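Products > Bench Automation > Tabletop Arms > Kullimari T4 Sorting and Packing Cell

Overview | Specifications | Staffing | Downloads | Contact

Kullimari T4 Sorting and Packing Cell

The T4 is a single-arm bench cell for mixed small goods: cards, sleeves, flat panels, and lidded boxes that arrive at a packing station in no fixed order. It is supplied by Viklund with the Flumeck controller and a simulated copy of the cell, in which layouts are tried before the bench is rearranged.

Pick routines are written by item type. The operator assigns each type a grip width, an approach angle, and a set-down position. Up to 64 item types can be held in the controller at one time.

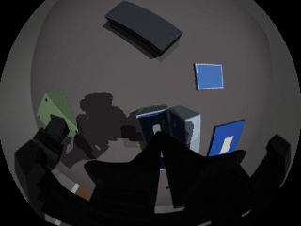

Items that cannot be matched to a stored type are left in place and reported on the operator panel. The arm does not attempt a second pick until the operator clears the report or assigns a type. Unmatched items can be grouped and reviewed at the end of a shift.

Specifications

Stored item types: 64
Stored bench layouts: 32
User access levels: 4
Station noise at operator position: 77 dB maximum
Controller: Flumeck, bench version

Staffing

The cell takes over repeated picking and set-down. It does not take over lid checks, label checks, or the decision to reject an item. At sites changing from hand packing, the person at the bench normally becomes the cell operator and needs access level 2. Level 3 adds layout editing and should be held by at least one person on each shift.

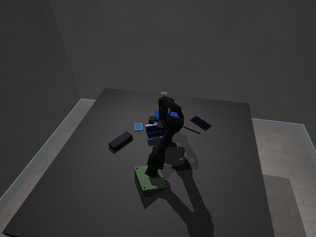

Work pace is set by the operator, within limits entered by the supervisor. Changes to those limits are logged with the time and access level. Viklund recommends that job descriptions be revised before the cell goes into use, as the operator spends less time handling goods and more time standing at the panel. A seat or standing mat should be included in the station plan.

Layout and lighting

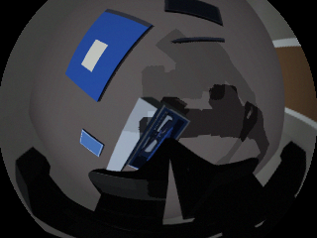 Lighting is entered separately for each stored layout. Overhead light placed behind the arm casts its shadow into the pick area, and item edges become harder to separate. The simulated wrist view is the quickest check: the light-blue rectangle with the white outline lies on plain gray and has a clear border, while the middle of the view is broken up by overlapping dark gray shapes. Where a real bench gives a similar result, move the light or shift the pick positions before adjusting the match threshold.

Layouts tested in simulation are transferred to the controller as drafts. A level 3 user must release each draft at the bench.

Ordering

The T4 replaces the Maltura bench unit, withdrawn from sale in June. Maltura item files can be imported; Maltura layouts must be entered again.

Page updated Tue 6 August

Related items
Flumeck Operator Panel
Kullimari T4 Base Plate Kit
Viklund Level 3 Operator Training
Maltura Item File Import Guide
Standing Mats for Bench Stations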